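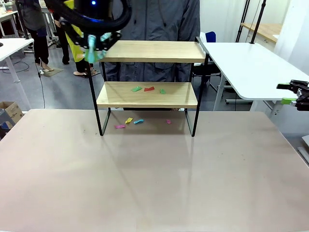 Week 3 of my Home Routines course, and we're on surfaces. I love this unit! Last time we talked about floors, and a few of you asked why I keep putting off shelves. Well, shelves are where people skip levels. You clear the board at eye level, feel great, and never look underneath. On a two-tier unit like the one I use for class, the mess has three places to sit - the upper board, the lower board and the table below - and those little colored pieces under the bottom board are exactly the kind of thing that gets left till spring.

Skip to content | Home | Syllabus | Handouts | Contact

My order of work

1. Look before you touch anything. Crouch down so you can see beneath the lowest board.

2. Start at the top. Pick up flat scraps with your fingertips, and please don't sweep them off the edge (I did this for years and just cleaned everything twice).

3. Go along the lower board from left to right. Scraps like the green and red ones there hug the wood, so slide them toward you and pinch.

4. Finish on the tabletop, between the legs. Curled strips are easy to grab, flat ones less so - a damp fingertip helps.
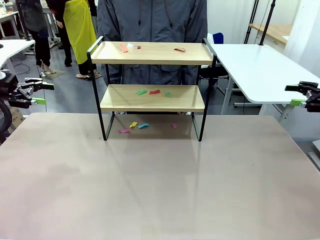

For next time

Pick one shelf at home and clear it in the order we used. Write down which level you wanted to skip. Trinity Whitlock will collect your notes at 8, and I'll read them all before we start on drawers.

Recent handouts
Floors and Corners
Sorting Paper
Drawers, Part One

This site uses cookies. Accept | Settings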